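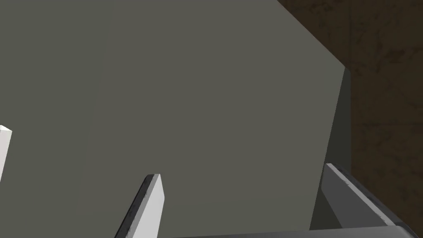

Steinar Thorlacius demande si on peut sauter tout le chapitre matières quand le plan vient de l'ancienne version. Il dit que chez lui les sols reviennent en gris à chaque ouverture, et qu'il en a marre de tout réappliquer.

Réponse courte : non, on ne saute pas. Les anciens plans gardent les murs et les cotes, pas les matières. À refaire une fois, puis enregistrer au nouveau format (étape 6).

4.3 Appliquer les matières dans Flanach

Avant de commencer : plan fermé, toutes les pièces nommées. Bibliothèque Randico installée. Sinon voir 2.1.

1. Ouvrir le plan. Onglet Matières, à droite. Si l'onglet n'apparait pas, menu Affichage, Panneaux, cocher Matières.

2. Choisir la pièce dans la liste. Pas en cliquant dans la vue, on attrape souvent le meuble à la place du sol.

3. Glisser la matière sur la surface. Attendre la fin du petit sablier. Échelle par défaut : 100 %. Pour les bois, descendre à 80, sinon les lames font géantes dans une petite pièce.

Note : le sens du veinage suit le premier mur tracé. Mur en biais, veinage en biais. Pour tourner : touche R, pas de 5 degrés. Maj + R pour revenir à zéro.

Attention : ne pas tourner la matière pendant un calcul d'ombres. Plantage connu sur les postes avec moins de 13 Go libres sur le disque. Enregistrer avant.
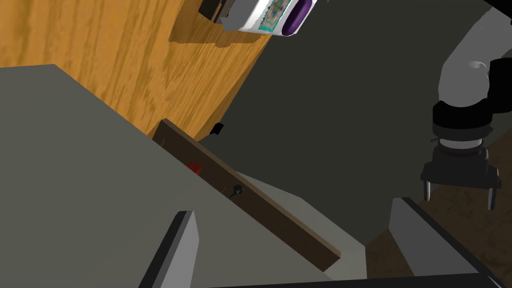 Fig. 18. Bois brun orangé, veinage en diagonale, ombre douce.

4. Régler les ombres. Curseur Dureté, entre 0 et 19. Au delà de 13 ça devient dur, les pieds de chaise font des traits noirs. Pour un client, rester bas.

Les réglages d'ombres sont par pièce et pas par plan. Donc à recopier : clic droit sur la pièce, Copier l'éclairage, puis Coller sur les autres. Les plafonds ne sont pas pris dans la copie, il faut les faire à la main (corrigé en septembre normalement).

Plafond bois : même matière que le sol possible, mais la foncer un peu. Curseur Teinte, vers la gauche. Vérifier ensuite les angles, là où deux murs se rejoignent. Un liseré clair = murs pas soudés, retour au 3.2. 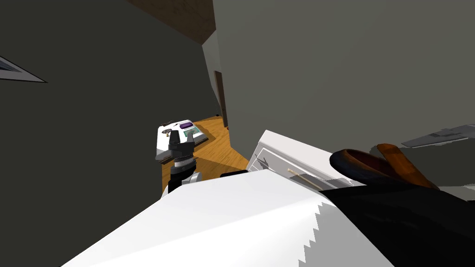 5. Matières minérales. Dossier Idville pour les pierres, dossier Yurchenko pour les marbres et les enduits. Les marbres sont lourds. Un seul par pièce si le poste rame.

Raccord visible entre deux dalles : décocher Répétition simple, cocher Répétition mélangée. Relancer le rendu. Si le raccord reste, réduire l'échelle, encore relancer. Le contraste se règle à part, onglet Avancé. Trop de contraste et les veines mangent tout le reste de la pièce.

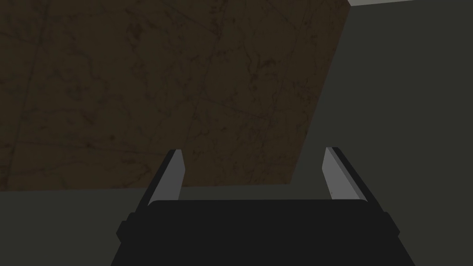 Fig. 19. Brun marbré, contraste faible.

6. Enregistrer. Fichier, Enregistrer sous, format Flanach 5. Surtout pas Exporter : l'export aplatit les matières et on ne peux plus les modifier.

7. Fermer, rouvrir, contrôler. Sol gris à la réouverture = bibliothèque déplacée. Préférences, Chemins, pointer de nouveau vers le dossier Randico, redémarrer.

Pour les matières perso (photos scannées, nuanciers), voir 4.4.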